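Brovier lab sets its equipment plan, puts grippers ahead of a new arm

Witavwood, 2024-06-24

The Brovier household robotics lab has settled its equipment plan for the coming budget year. The largest share goes to replacement grippers, spare joints and storage for both, and the purchase of another arm is put off until the year after.

The plan was signed by lab manager Jocelyn Gill and sent to the purchasing office last week. It covers the ground floor of the Štefanec building, where the manipulation work is done, and the small workshop next to it.

The list that went to the office had 143 lines on it. Many are small: cable ties, fuses, fingertip pads, screws for the wrist covers, floor tape. Gill said the small lines had been a problem in earlier years. They were bought one at a time on a department card, and the receipts did not reach the budget until after it had closed.

"We knew what an arm cost. We did not know what it cost to keep one going," Gill said. "This year everything is on one sheet, including the tape."

The sheet also has a rule for reserves. The lab will hold back 25 percent of the equipment money until March, when it will look at what has worn out. If the reserve has not been needed by then, it can go toward the arm or be carried over. The purchasing office has agreed to the carry-over in writing, which it had not done before.

Grippers are the item the lab replaces most often. The present set has soft finger surfaces that wear where they press against hard edges, such as the lip of a drawer or the top of a table. The lab has been buying replacements singly from Jekard, with a wait each time. Under the new plan it will order them in one batch and keep them on a shelf in the workshop.

Anahera Waaka, who runs the drawer and tabletop work, asked for the batch order. She kept a log through the spring of every session that ended early and the part that ended it. Fingers came first and cables second. The arms themselves were well down the list.

"I would have liked the arm," Waaka said. "But a third arm with no fingers on it is not much use to my group."

Jekard has quoted for the batch and for a service visit. The quote holds for three months. Gill said she had asked for two things to be added before the order is placed: a price for wrist covers sold separately, and a delivery date in place of a delivery window. The firm has answered on the first and the lab is waiting on the second.

Furniture gets its own line for the first time, at 2000 dollars. The lab uses ordinary household pieces, and they take knocks. Until now they came from secondhand stores or from people's homes, and two people could not always get the same model twice. Waaka wants matching cabinets so that a task set up in one bay can be set up the same way in the next. She has asked for bedside size with three drawers, and for spare drawer runners to go with them.

The cans, bowls and bottles used as objects are not on the plan. They stay on the department card.

Some requests were turned down. A second workstation was cut, as was a set of overhead lights for the window side of the room. A powered lift for moving stands between bays was moved to the following year, along with the arm. Gill said the stands would go on being moved by hand, two people to a stand, with the power supplies unplugged first.

There was also a discussion about power. The bays share outlets along the back ledge, and the supplies and their cables end up on the floor. The building office will pay for one floor box, and the lab will pay for the cable covers. Work on the floor box is to be done over the summer, one bay at a time. The other bays will stay in use.

Staff time is not part of the equipment plan, but the sheet now has a column for it. Each item that needs setting up or calibrating has an entry in hours. Gill said the column was there to show what a purchase takes from the people who have to install it, and that it had changed her mind on the workstation.

Waaka's group will keep running drawer and can tasks with the grippers it has until the batch arrives. The tasks are simple to describe. The arm has to pick up a can, handle it over a drawer or a tabletop, and let go of it without upsetting anything else. A session consists of many attempts, and the finger pads are checked at the start and at the end. The log will continue on the same form so that the figures from before and after the order can be compared.

The reserve will be reviewed in March. A request for the arm, if the reserve allows one, would go to the purchasing office after that.
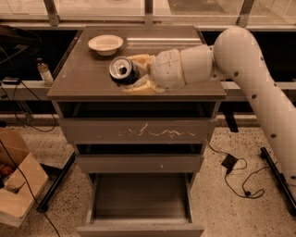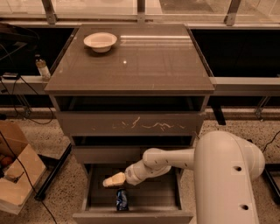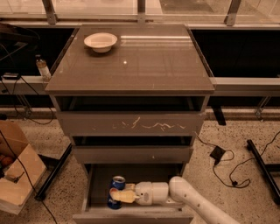
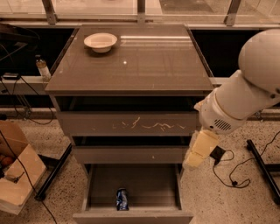

Drawer and can work at the Brovier lab, Štefanec building. The bottom drawer of the cabinet is open in all four pictures. In the first, the gripper has the can on the cabinet top; in the third, it is holding the can inside the drawer.

Questions about the equipment plan can be sent to Jocelyn Gill at the lab office.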